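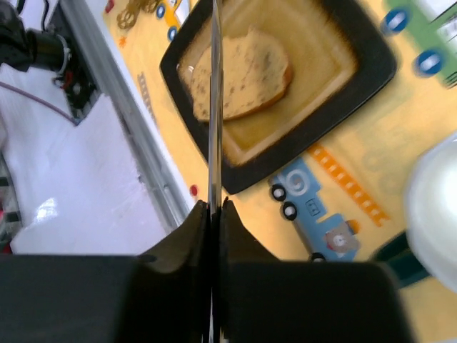
The day the knife let go

07/01/2024

So I finally got the breakfast routine running end to end in March, and I got cocky. I'd done 843 practice runs with the Trillar controller, the last 400 with no faults at all! Then on a Sunday demo the left gripper lost power mid-move and opened. With a table knife in it. It bounced off the plate and landed by my foot (I was in socks, yes).

The log showed the supply voltage dipping whenever both arms sped up together. I'd been ignoring that warning for weeks.
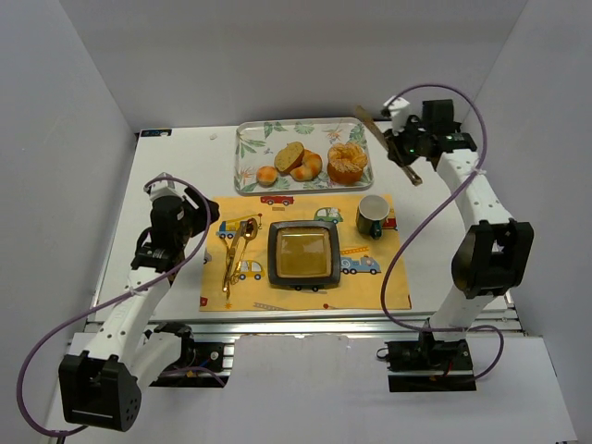 What I changed

Separate supplies for each arm, speed capped at 40 percent with anything sharp, and I stand 3 feet back. Shoes on, too.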